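Tollora Radio Letter, music and interviews

Ok quick one this week, we are behind on everything and the studio phone hasn't stopped. Main news: Elikem Sowah came in for the Saturday hour and stayed for two. New record is called Grodurska. Eleven songs, no features, no skits. We played four of them on air and the inbox filled up before the second chorus of the first one.

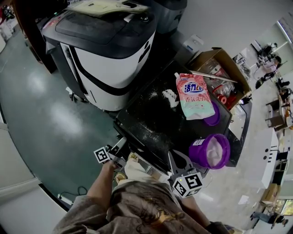
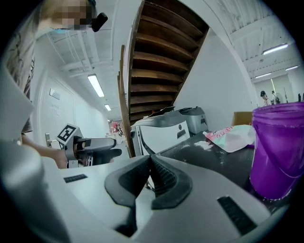
Iida Eskola thinks we are overselling it. She wrote in during the show to say the first half of Grodurska is the best thing Sowah has done and the second half is three slow songs in a row that all want to be the last song. Fair point, and we read it out to him. He laughed, said he'd heard the same from his sister, and that the running order got changed so many times he stopped having an opinion on it.

Some bits from the interview for those who missed it. Full audio is on the replay page until the end of the month.

On the name. Grodurska was the bakery under his first apartment. Closed now. He used to write at night and come down when they opened the side door for the delivery guys. The owner knew him as the one who hums. He asked her permission for the title and she said fine but spell it right.

On going quiet. Two years without a single is a long time in this business and he knows it. He says he had a whole other album finished, pop stuff, big drums, and played it for a room of 151 people at a label thing. Polite clapping. He went home and put it on a drive and started over. Will we ever hear it? "Maybe when I'm old and need a roof."

On the band. Ulises Quispe plays bass on everything and co-wrote Side Door, Long Way Back and the title track. They met at a wedding where both of them were filling in for someone else. Quispe doesn't do interviews, we asked, he sent a thumbs up and that was that. Shakuntala Jaiswal did the strings, recorded in one afternoon at Garavari with the heating off becuase the radiators were clicking on the tape. You can hear her count in at the start of track six. They left it.

On money. He was pretty open about this. Says the last tour lost money on every date except two, and that some 400 vinyl copies sold at the merch table paid for the van home. So this time smaller rooms, shorter drives, no lights guy. Tickets priced so students can come. He'd sooner play a full room that holds 261 than a half empty theater, and that's the exact capacity at the Laitinen so guess where the first night is.

On being a dad. Not much, he keeps that private. Only that the last song was written in a parked car outside a daycare, and that he gets recognized there as somebody's father and nothing else. Sounded pleased with it.

On radio. We had to ask. He still tapes shows off the air, on cassette, and has a box of ours going back to when we were only on in the evenings. Offered to bring it in. Elikem if you're reading this please bring it in, our own archive from that time is a mess.

Tour opens at the Laitinen in May, support is Wiesława Walczak, solo with piano. We have a few pairs of tickets to give away, listen to the breakfast show and call when you hear Side Door. Don't text, the text line is down agian. One entry per household and you have to be able to pick them up from the front desk.

Next Saturday is an all requests hour, no guest. Send titles early and keep it to one each please, last time we got lists.

More from the Saturday hour
Shakuntala Jaiswal on writing for strings
Five new voices from the open mic
Why the late show moved to Thursdays
Your requests, the winter list

Tollora Radio | Contact the studio | Unsubscribe | © 2023 Tollora Radio | Back to top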